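The Long Way Round Drokirberg

May 6, 2018

The path that circles Drokirberg was a working route long before it was walked for pleasure. Shepherds used its northern half to reach the summer grazing, and quarrymen cut the steeper southern section to bring stone down to the carts at Ulletti. The two halves were never joined. A walker who wished to go all the way round had to descend almost to the valley floor, cross the river by the road bridge and climb back up on the other side, which added half a day to the journey and discouraged all but the most determined.

That gap was closed in February, when the last section of the Drokirberg Circuit was opened to walkers. The new link runs for 12 kilometres along the eastern flank, through larch and then across open scree, and meets the old quarry path a little above Mabula. It reaches 1,746 metres at its highest point, where a low stone shelter has been built into the slope. The summit itself, at 1,878 metres, lies off the route and is reached by a marked spur for which proper boots and a clear day are strongly advised.

Proposals for a complete circuit had been discussed in the district for many years. The difficulty lay chiefly in the ownership of the land. The eastern flank is divided among a large number of small holdings, several of which had passed through three or four generations without any change to the written record. Agreements had to be reached with 564 separate owners, some of them living abroad, before a single marker post could be set in the ground. The Delteo Trust, which took on the task on behalf of the two parishes, chose to seek a permanent right of way in every case. Temporary permission would have been quicker to obtain, but it would have left the route open to closure whenever a field was sold.

Construction was carried out largely by hand. The slope is too steep for vehicles above the tree line, and the trust had undertaken to disturb the ground as little as possible. Stone for the steps was taken from spoil heaps at the old quarry, and drainage channels were cut at frequent intervals so that meltwater would cross the path instead of running down it. Where the route passes over wet ground near the Mabula springs, raised boards have been laid on timber bearers. The boards are narrow, and walkers meeting there are asked to give way to those coming uphill.

Opinion in the villages has not been uniform. Farmers on the northern side have expressed concern about dogs among the flocks and about gates left open at lambing time. The trust has responded by fitting self-closing gates along the grazing land and by requiring that dogs be kept on a lead between Ulletti and the upper pastures. 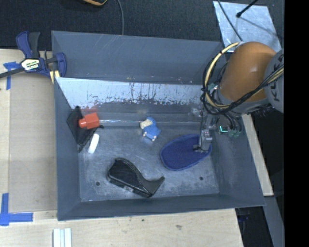
The inns have been quicker to welcome the change. Mabula, which had no overnight accommodation for some years, now has two houses offering beds and an evening meal, and a bus connects the village with the railway at Ulletti during the walking season. Most visitors will find three days sufficient for the full circuit. Those with only a day to spare may walk the new section alone, starting from Mabula and returning by the forest track.

The route is marked throughout in yellow and is best followed anticlockwise, so that the scree is crossed in the morning. Snow may lie in the gullies until early summer, and the shelter has neither water nor a stove. A printed map is available at the station in Ulletti and at both inns in Mabula.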